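Skovia is a home laundry and folding service. We collect bedding and clothes, wash them, fold them and put them away in the room they came from, if that is what the customer wants. We started with one van and a rented unit on the Venanora estate, and we now look after 267 households.

Most of our work is in bedrooms. People tend to have more textiles there than they think: blankets, bolsters, spare covers, cushions, the clothes that end up on top of the pillows. We fold on the bed itself, as it is usually the largest flat surface in the house.

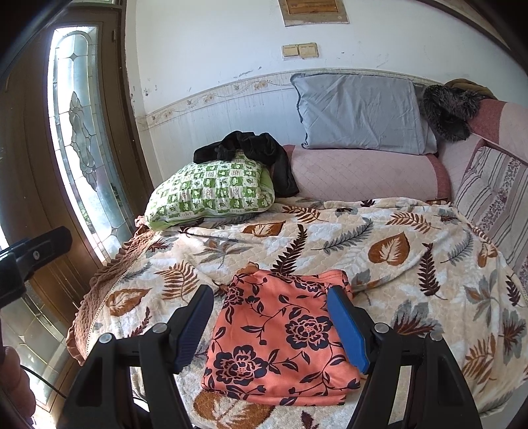 Printed cottons are folded with the pattern facing out, so you can find the one you want without pulling the pile apart. Plush blankets are shaken and laid flat. Anything quilted goes back where it was -- we don't rearrange a bed unless asked.

Our price list was last changed on 2/26/18. A standard visit takes 2 hours. Last year we made 2,382 visits, and over 834 of them were for customers who had been with us since the Doucet Road days.

We cover Wuner and the villages to the north. New customers can join from July.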